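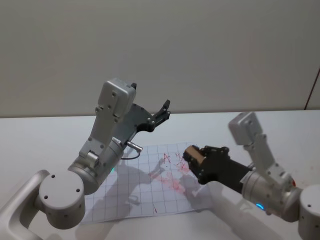
Progress report to the Nomano fund, 2/26/26
Wostville workshop, Abou Zeid sorting and marking project

Where we are

February was our best month yet! The two-arm station is now part of the normal day in Wostville, and the team has put 3,769 practice moves through it since your grant started. Much of that is plain tabletop work on grid paper: pick up a small block, bring it over the red marks, set it down, go again. It sounds dull, but it's how we get the two arms working over one sheet without getting in each other's way.

What has changed for staff

All 11 people on the marking bench have had a turn at running the station, and most want more time on it. Before, a shift meant hours bent over sheets. Now the bench team splits the day — half on hand checking, half setting up and correcting the arms. Sore wrists come up less at our Monday talks, and two of the longest-serving staff are writing the setup guide.

Still to fix

Switching between jobs takes 30 minutes, and we want that lower. The Brumis software also loses its saved positions after a restart, so we keep a paper copy.

Next

We'd like to spend the remaining $1,000 of the training line on evening sessions for the packing team, who have been asking for them. Please let us know if that's all right with you.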